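From: Zerrin Avcı
To: lakon-users
Date: May 24, 2024
Subject: Re: [lakon-users] one way audio after moving the desk phones

Hi Saadet, hi all

Sorry for slow answer, was on site with no signal half the day. Replying inline because there's too much in your mail to do it any other way.

Saadet Kahraman wrote:
> We moved the handsets and the desk phones to the new switch in March and
> since then calls between the two floors are fine, but anything coming in
> over the Prolosero trunk is one way for the first few seconds. Caller hears
> us, we don't hear them. Then it either comes good or it doesn't.

Had exactly this. Two different faults on top of each other in our case, which is why it took so long. First one was the router "helping" with SIP. Turn the helper off. Ours had it in two places, once under firewall and once under a menu called Services, and the second one switched itself back on after a firmware update. Check both, then reboot the router, then check again.

Second was the keep-alive. The trunk end was dropping the mapping before our box refreshed it. Shortened the interval on the Lakon side and left the phones alone. Don't change it on both or you'll never know which did it (I did, of course).

> Rebooting the base station seems to help for a while but that may be
> coincidence.

Probably is. A reboot makes everything register again so you get a fresh path through the router, and it all looks lovely until the path goes stale. Doesn't mean the base is bad. I swapped a perfectly good base for this reason and had to re-pair every handset by hand, don't recommend.

> I have 31 extensions on this site. Three of the reception ones also lose
> the divert when the phone restarts, is that related?

No, seperate thing. The divert is being set on the phone and not on the server. If you press the forward key on the handset it keeps it locally, and then provisioning comes along at restart and wipes it with whatever is in the config file. Set it on the extension in Lakon instead, or take the forward line out of the template altogether so the file doesn't touch it. I took it out. People complained for a day, mainly that the little arrow on the screen had gone, then got used to the star code.

While you're in the template have a look at the codec order. Ours had the wideband one first for everything, fine internally, but the trunk wouldn't take it and the renegotiation gave us a click and half a second of nothing at the start of each call. If your "first few seconds" is really under one second it could be that and not the router at all. Worth timing a few. 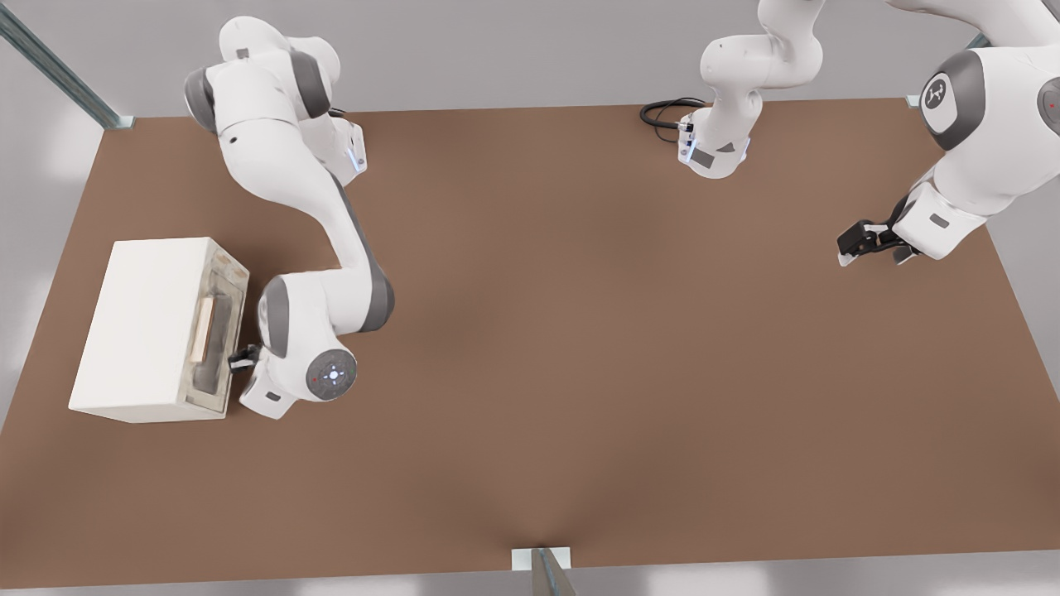

Then the logs. You'll want the SIP trace from the server and one from the outside of the router, same call, or you can't tell who dropped what. Look at the address in the SDP, the c= line. If it's a private address going out to the trunk there's your one way audio, and no amount of fiddling with the handsets will fix it. If it's the public one and still one way, look at the port range. We had opened too few and busy mornings ran out. The trunk side also sends a 422 if it thinks your session timer is too short, and ours was retrying with the right value but logging it as an error, so ignore those if the call goes up afterwards. Spent an afternoon on that, total red herring.

> Last question, is anyone still on the Stikden gateway for analogue lines?
> Ours does the lift phone and the fax and I would like to leave it alone.

Yes, still on ours. Leave it alone is the right plan. Only thing I'd do is put it on its own power strip away from the switch, and write down the gain settings before anybody factory resets it, they are not in the backup. Not in the export either, I looked. For the fax turn off echo cancelling on that port and fix the codec to plain G.711, no negotiating. Lift phone: test it after any change, even one that has nothing to do with it. Ours went quiet after a VLAN change and it was the lift engineer who found out.

If you move it to a VLAN of its own make sure the time server is reachable from there. Without the right time the certificate check fails and it just sits re-registering for ever, no useful message on the web page.

Ticket for the menu that turns itself back on is 469 in the Lakon tracker, please add your router model if you see the same. I put ours in but with only one report it isn't going anywhere.

Can send you my template off list if you want it, need to strip the passwords out first. And send the c= line when you have it, that will settle most of this.

Zerrin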